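Home workshop diary
Filed under: Shop Notes, Finishing
Print this page | E-mail this entry

16 September 2024

Humidity in the shop was 58 percent at the morning reading and 61 percent when I closed up. Both are higher than I want for oil work. The dehumidifier tank was full again, so it had shut itself off at an unknown point in the night and the 58 is flattering.

Second coat on the Kilimley bench top. The first coat went on too heavy at the left end, where I had stopped to answer the phone and let the oil stand. It had gone tacky in a band the width of my hand. I cut it back with a gray pad and mineral spirits, wiped it off with a clean rag, and left it alone until after lunch. The band still shows at a low angle with the lamp behind it. From standing height I can't find it. I will decide after the third coat whether it needs scraping.

Oil is the Tuominen, the thinner of the two grades. I have stopped cutting it for the first coat. On the test boards the cut oil soaked in faster but needed an extra coat to reach the same sheen, and the drying time per coat was the same within what I can judge with a fingertip. The uncut boards were also more even across the sapwood line. Five test boards isn't many, and two of them came from the same plank, so I don't put much weight on that last point.

Wiping schedule as done today: flood, wait 15 minutes, spread the wet areas into the dry ones, wait another 10, wipe with the grain, wipe again at the hour. The wipe at the hour picked up more than I expected along the front edge, where the end grain of the breadboard strip was giving oil back. Checked it again before supper and it was still bleeding slightly at three pores. Wiped those with a corner of cotton. They will need looking at before bed or they will dry as shiny dots, as they did on the last one.

Rags are hung flat on the fence outside, one layer, not touching each other. They go in the water can tomorrow. 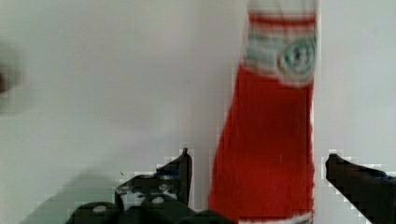
The Plernik plane came back from flattening and is better but not finished. With the straightedge along the sole I can still get the thinnest feeler gauge in just behind the mouth. The toe and the front of the mouth now touch, which is what matters for the fine work, and the hollow behind can stay unless it starts to chatter. I ground the iron at 25 degrees and honed a couple of degrees above that. The burr came off cleanly on the strop. Shavings from the cherry offcut were full width and held together when pulled, with a little tearing at the knot that I put down to the knot.

The adjuster has some 2 turns of slack in it. I had thought this was wear in the thread, but the slack is in the fork, which has been bent at one time and bent back. A shim of brass foil would take it up. It can wait. Turning the wheel forward last, every time, gives the same result and costs nothing.

Glue. The drawer box I put together over the weekend has one corner out of square, 1/32 inch measured across the diagonals. I had checked it before clamping and not after, and the clamp heads were a little above the center of the side, so the pull was uneven. The drawer runs, but it rubs on the right for the last inch. I took two passes off the side with the block plane and it rubs less. A third pass would probably clear it. I stopped there until the weather is drier, as the side will shrink by November and I would sooner have a drawer that is snug in September than one that rattles all winter.

Moved the Fastisier clamps to the rack by the door. They hang better there, but the longest now catches the light cord when the door is opened fully. Shifted that one down a peg.

Sandpaper is low in 180 and 220. There is plenty of 120, because I keep buying it. Also need: blade for the small saw, cotton rags, a new felt for the can lid. The old felt has hardened and no longer seals, and the oil left in that can has a skin on it. I strained it through a stocking and kept it for handles.

Sharpened both marking knives. The older one has lost so much length that the bevel is now nearly at the ferrule. It still cuts a better line than the new one, whose back I have not flattened properly.

Emptied the dehumidifier and set it on the bucket with the hose so that it can run all night. Looked at the end grain again at ten. One pore was still wet. Wiped it and turned off the lamp.

Tomorrow: water can for the rags, reading at seven, leave the top alone for the full day whatever it feels like. Third coat the day after if the meter is under 55.

Print this page | E-mail this entry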